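*11 Aug 2021*

Right, the shelf-clearing post I've been promising. If you've got one of those big cubby units that swallows everything you own, grab a cuppa, this one's long (sorry!) and there's a gadget in it.

I've been trying the Zalto hand gripper service for the past few weeks. If you haven't come across it, you hire a pair of hand-held grippers by the fortnight, do your ordinary household jobs with them, and the recordings go back to Zalto to teach their home robots how to tidy up. The hire is $219 a fortnight and they knock most of that off if you send back enough usable sessions. I'm at the Moninberg end of town so mine came by courier, but they also have a walk-in place at Bratthorpe where you can have a go first. I'd do that if I were you. The grippers are bulkier than they look on the website.

What I didn't expect was how much it would improve my own tidying. You simply can't grab six things at once with a pinchy jaw, so you start thinking about where each thing is going before you pick it up. So, a few tips, some for gripper people and some for anybody with shelves.

**Empty most of the cubbies first.** I know, I know. But a packed cubby is a nightmare with a gripper and it isn't much better with fingers. I take everything out except one or two pieces I'm sure are staying, then build back from there. Lean flat things upright against the side so there's an edge to grab. Lying down, they might as well be glued to the shelf.

**Open any glass doors before you start**, and open them all the way. A half-open door is exactly at elbow height and you will find it with your elbow. If yours won't stay put, a folded tea towel jammed in at the hinge end does the trick.

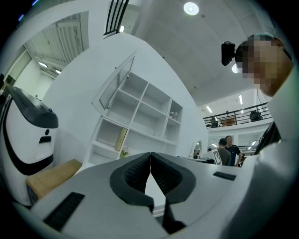 *Jaws closed down to a sliver, cubbies mostly cleared, glass door propped open up top.*

**Close the jaw slowly.** The two black pads have a textured inside and they hold better than you'd think, so there's no need to squeeze the life out of things. For ornaments I come in from the side, low down, and wait until both pads are touching before I lift. Going in from above is how I chipped my nana's little china bird. (It's fine, it's had a dab of glue and it faces the wall now.)

**Keep a cardboard box on the floor near the unit.** Anything you can't decide about goes in the box. You're not allowed to look in it until the shelves are done! I used to make piles on the couch and then spend the evening moving piles so I could sit down.

**Move the plants.** I don't care how careful you are, leaves and dangling sleeves don't mix. Mine go into the laundry for the afternoon.

**Dust while it's bare.** Damp microfibre cloth, top shelf down, then a dry one straight after. For the corners I wrap the cloth round a butter knife. Skip the spray polish if you're using grippers, it makes everything slippery and you'll be chasing your picture frames along the shelf.

**Tie your hair back and sort your straps out** before putting the head camera on. It took me four goes to get mine comfy. The trick was doing up the body strap first and the headgear second, and wearing a plain top with no hood.

Now, is it worth the money? If you only want tidy shelves, no, of course not, buy a box and a cloth. If you like the idea of getting paid back a bit for chores you'd be doing anyway, I reckon it's decent. I've sent in 428 clips so far and the bonus kicks in at 2000, so I've a fair way to go. Parry, the other mob doing this, wants 3000 before they pay a cent, and their kit is heavier on the wrists as well.

My gripes with Zalto: the bag it comes in is too small for the grippers once you've taken them out (how?!), the instructions are tiny, and you can't book a weekend pick-up. Wrists get tired after half an hour too, so do one column of cubbies, put the kettle on, then do the next.

Pantry's up next, and I'm already nervous about the jars.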